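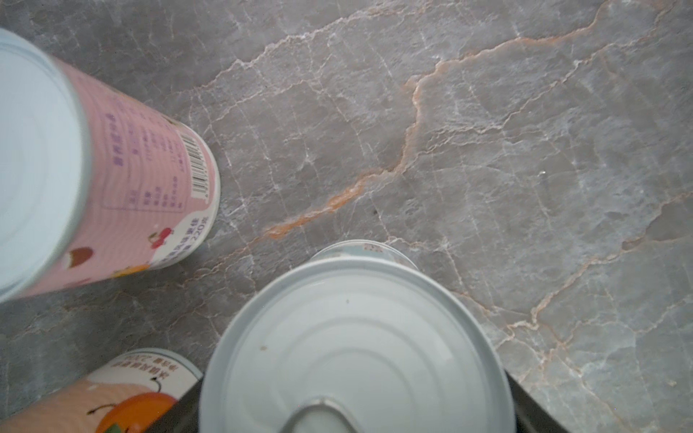 Figure 7.1 A can label with a nutrition table, a barcode and a line ending in 220克 (220 grams).

Chapter 7
Reading and Writing Labels

Reading time: 7 minutes

Most packaged food is sold to people who never meet the maker. The label has to do the talking, and in most countries the law says what must be on it. In this chapter you will study the parts of a label, the units used, and the sums behind a nutrition table.

We begin with net weight. This is the weight of the food alone, without the container. A jar of Stirketti plum jam weighs 532 g on the scales. The empty jar and lid weigh 79 g, so the net weight is 453 g. Drained weight is different again – it leaves out any brine, oil or syrup.

Section 7.2 turns to energy. Values are given per 100 g so that two products can be compared, whatever the pack size. Ollon oat biscuits contain 96 kcal each, but that figure is of little use until you know what one biscuit weighs.

Before you start, make sure you can convert grams to kilograms and work out a percentage.

We use cookies to improve this site. Accept or manage settings.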